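Wostus Two-Arm Tabletop Kit: Hands-On Review and Buying Notes

Posted by Glenys Phillips, March 10, 2021

I've wanted a two-arm setup for years, mostly because one-armed robots are so bad at kitchens. Think about it — you lift a lid with one hand and do something with the other, all day long, without ever noticing. So when Petrică Moldovan at Laltora offered me time on the Wostus kit, I said yes before he'd finished the sentence (he also makes very good coffee, but that didn't affect the score).

The kit is sold as a pair of white arms with black parallel grippers, a controller box, all the cables, and the Wunia software for teaching and replaying motions. You supply the table and the things to pick up. Laltora sells it directly and will come and set it up for you if you live close enough.

What I asked it to do

My standard job for any two-arm kit is the pot and lid. Take a small saucepan with toy food inside, put the lid on, take the lid off, set it down flat beside the pan without dropping it. Sounds like nothing! But glass lids are slippery, the knob is small and round, and the rim has to land on the pan at just the right angle or it slides right off the other side.

I taught the motion by hand, guiding each arm through the moves while Wunia recorded. The lid goes to whichever arm you like. With the left one doing the holding, the grip is on the knob side, and the whole lid hangs out over the brown paper next to the pan while the right gripper waits on its own side with its cable looped down beside it. I could stand there and watch this part all afternoon.

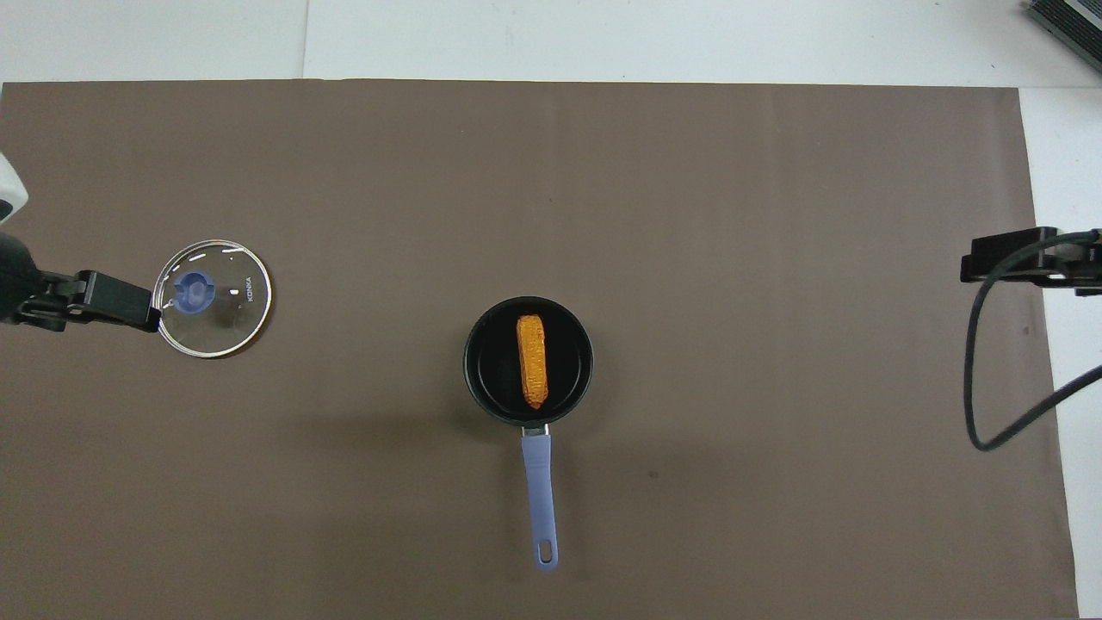
Grip and feel

The fingers are the best thing about this kit. They close slowly and they stop when they meet something, and you can set how hard they squeeze on a scale that tops out at 100. I started much too high (sorry, lid) and worked my way down. For a plastic knob I liked a low setting with a slow approach. For the pan handle I went firmer.

One gripe. The fingers come with smooth pads, and on anything round and shiny I'd want something grippier. Vasiliu makes a soft pad set that fits, and Petrică lent me a pair to try. They're a bit ugly and they pick up dust, but I'd buy them along with the kit and save myself the second shipping charge.

Teaching software

Wunia is pretty friendly. You press record, move the arms, press stop, and give it a name. You can trim the beginning and end, slow the whole thing down, or chain a few recordings together. I had my first full lid routine saved in seven tries, and most of the bad ones were my own clumsy elbows.

What I didn't love is that there's no undo when you trim. Cut too much off the end and you're recording again. Save a copy first! Petrică says an undo button is coming in October, and I'll update this page if it shows up.

Setting up your table

Get a plain mat or a big sheet of paper in a dull color and cover the work area with it. It keeps the pan from skating around, it's quiet, and it makes clear lids easier to see than they are on a shiny white top. Mount the arms at the back so they reach forward, and leave more slack in the cables than you think you need. Mine snagged once, early on, and I spent an annoying half hour finding out where.

Give yourself space for putting things down, too. A lid takes up a lot of table once it's out of the gripper, and you want both hands well clear before the next move starts. 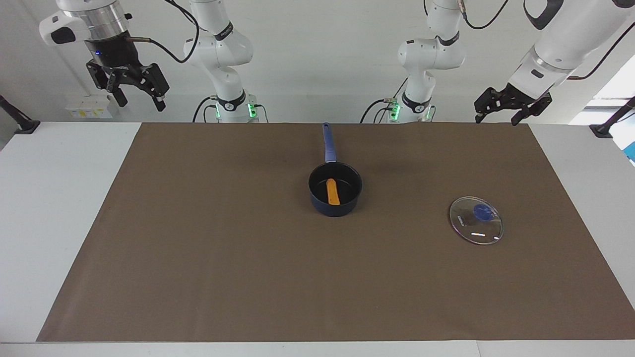
Lid flat on the mat, saucepan beside it, both grippers open.

Speed and noise

It isn't fast. I ran it at the slow setting for anything glass and the middle one for everything else, and I never felt a need to go higher. The noise is a soft whir, quieter than my fridge, and I could talk on the phone next to it just fine.

Price and extras

Laltora rents the pair for $300 a week, which comes with setup and a morning of help. There's a $500 deposit on top, and you get it back when the kit comes home in one piece. For buying outright you'll need to ask them for a quote, as it depends on the table mounts you pick. Spare fingers are sold in pairs, and the soft pads from Vasiliu are a separate order.

Would I keep it?

Yes, if I had the table for it — my own desk is far too small, and the mounts need a good solid edge to clamp to. If you teach, or you just like fiddling with everyday objects, rent it for a week first and bring your own saucepan. I'm trying it with a teapot next, so send me your suggestions for which one!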